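Talks Program Speakers Slides and Notes Contact

Speaker notes: Four grippers, one arm, not many conclusions

Start without the title slide. Ask who has bought a gripper on the strength of a video. Wait for hands. Put my own up.

Say what we did and keep it short. We had a budget for one new gripper and three vendors who each told us theirs was the obvious choice. We already owned a fourth, the old Haugland parallel jaw, which everybody in the lab complains about and everybody uses. So we ran all of them on the same arm, with the same controller, on the same objects. The Zondus and the Clevus are both two-finger electric. The Prallska is the adaptive one with the linkages, and the brochure for it uses the word "human" more than I would like.

Test set. We ran 900 grasps per gripper on 13 objects. Don't read out the list. Mention the cloth and the tray, because those are the two that people ask about afterward. Cloth is where the demo videos go quiet. Trays are easy to pick up and hard to pick up level.

Next slide is the wrist camera view. Leave it up while talking about fingers. The green pads are the part I want people looking at, because I now think we spent weeks comparing pads while believing we were comparing grippers. Swap the pads between two hands and a good part of the ranking moves with them. None of the three vendors brought this up. One of them sells pads separately.

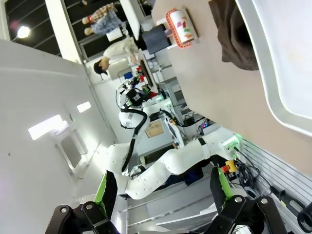

A reply to the draft of these notes, unsigned, said that blaming the pads lets the motors off too lightly: a gripper that can't hold a steady force will chew through any pad you give it, and a pad swap done on fresh pads tells you very little about month three. Fair point. Read it out and concede it. We changed pads every 600 cycles, so we have no wear data worth showing, and I won't pretend we do.

Results slide. Go slowly here. The Zondus and the Clevus came out close enough that I would not bet lunch on the difference. The Prallska did better on the cloth and worse on anything boxy, where the linkage tends to settle at an angle and take the object with it. The Haugland came second overall. Pause for the people who sold us the others.

Camera section, keep to 2 minutes. We also tried moving the camera from the wrist to a fixed stand. The wrist view is great until the fingers close, and then you are mostly looking at fingers. The fixed view loses the object whenever the arm leans over it. Vendors suggest using both. Vendors also sell cameras. For our tasks the second camera helped with the tray and made no difference I could measure on the rest. It did give us one more cable to route.

Controllers. I had a slide on this and took it out. Short version if somebody asks: the default settings on two of the four were bad enough to change the ranking, and we only noticed in March, after the first full round was done. We threw that round away. If a published comparison doesn't say whether the gains were tuned, assume they weren't.

What I would distrust in my own talk — say this part plainly. One arm. One room. The same few people setting out the objects, and they got better at it as the weeks went on, so whichever gripper went last had an advantage. We shuffled the order in the second round and the gaps shrank again. I don't know how far they would shrink with a third.

Likely questions:

Which one did you buy? None yet. We bought pads.

Will you share the data? Yes, the grasp logs and the pad swap tables. The force readings from the Clevus are in its own units and I can't vouch for the conversion.

What about suction? Different talk. Somebody else can give it.

Skip the thank-you slide if running over, and leave the results table up during questions.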